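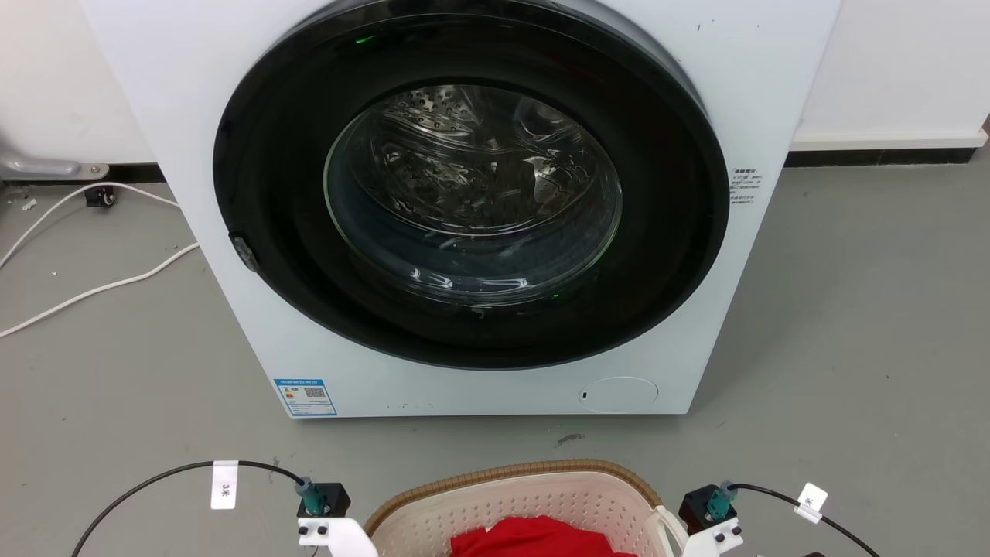
Section 4: Trying the Rella and Siria grippers on a front loader

I like to start every gripper comparison with laundry, and the front loader is the job I keep coming back to (it's a fussy one!). You need a door to open, something floppy to pick up and a round hole to put it in. Leave the door shut to begin with, and put the basket in front of the machine, between the two grippers. One bright red garment is plenty for the first go – it stands out nicely against the cream basket and grey floor, so your colour threshold won't need much fiddling.

1. Power up the Prarix controller and let both arms home.

2. Load profile 702 for the Rella fingers or 200 for the Siria ones. Same fingers left and right, please.

3. Check that the gripper cables run outward and have slack when the wrists turn.

4. Set grip force to 33 per cent. I go up from there, never down.

5. Jog one gripper to the latch side of the door ring and save that pose. Do it by eye the first time.

6. Open the door, then run the pick from the basket. Do the lot again with the other fingers before you change anything else.

Note: Edin Begović prefers to swap fingers after every pick. I find that a pain and do 2 full runs per set, but either way is fine as long as you write it down.

Caution: keep cables lying on the floor clear of the base before you drive it anywhere. Hit the stop button before you reach into the basket.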